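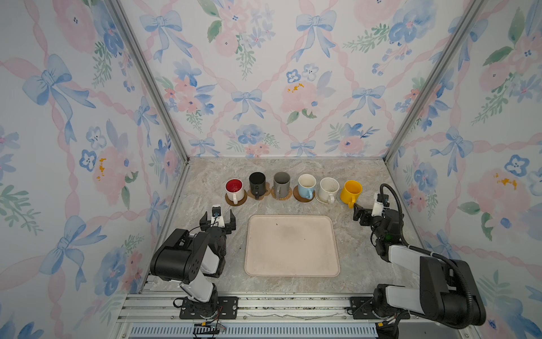 Teaching two arms to put mugs on a tray, part 3

Okay, leader arms in hand? Good. Start every demo from the same spot, with both grippers open, and give yourself a second before you hit record.

I go for the handle when I can reach it and pinch slowly. Lift straight up – no swooping! – then carry the mug over the tray and lower it until you feel the leader go a little slack. Open, back off, return home.

If you fumble a grasp, just try again and keep recording. Raimonds Jõgi (he got me into this) throws those takes out, but I like having a few recoveries in there.

Swap the mugs between takes, and move the coasters too. I stop after 11 demos and rest my wrists, then play one back before doing more. My folder is up to 943 now, and my left hand is still the clumsy one.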